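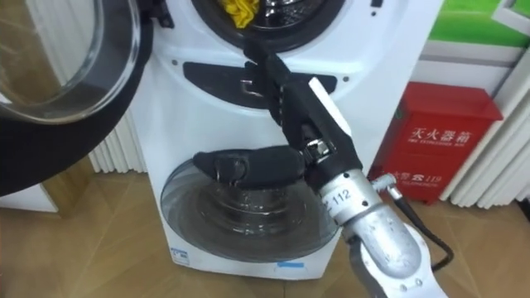 Our project was laundry — how a shared washer with two drums gets used, and whether people bother with the small one. Kacper Krawczyk and I picked the machine at Wolotthorpe, with one round door over the other and a yellow cloth sitting in the top drum. I loved this project way more than I expected to!

We handed out 253 surveys and got 200 back (yay).
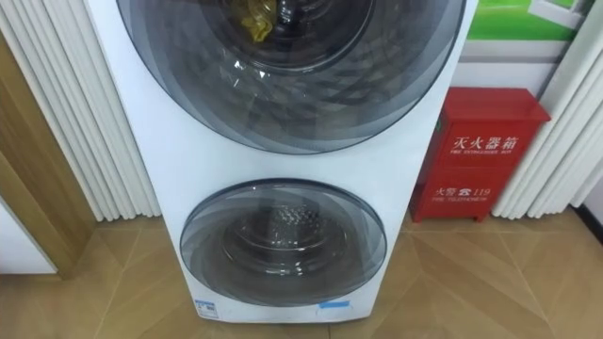 What people told us

Most folks put everything up top and forget the bottom drum. A few thought it was storage!

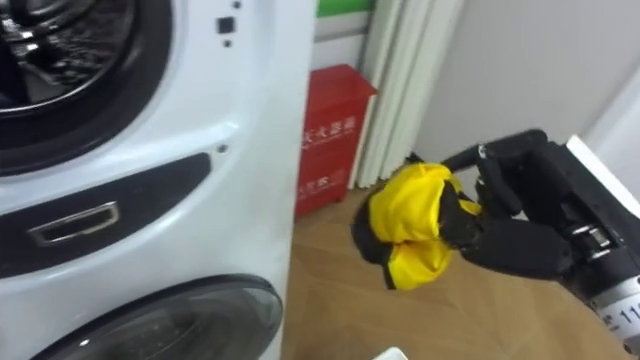 Fig. 3. Handle between the two doors, red box by the curtain.

Kacper wanted a sign on the wall. I wanted color stickers — one for socks, one for towels — and we argued for a whole lunch

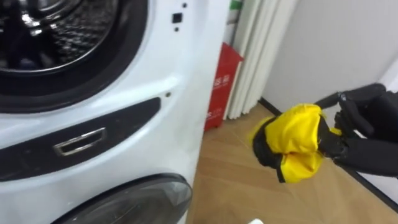 and ended up planning both for June.

Filed under: Student Work, Home & Living

Related
Drying Racks in Small Rooms
The Ralanard Sock Survey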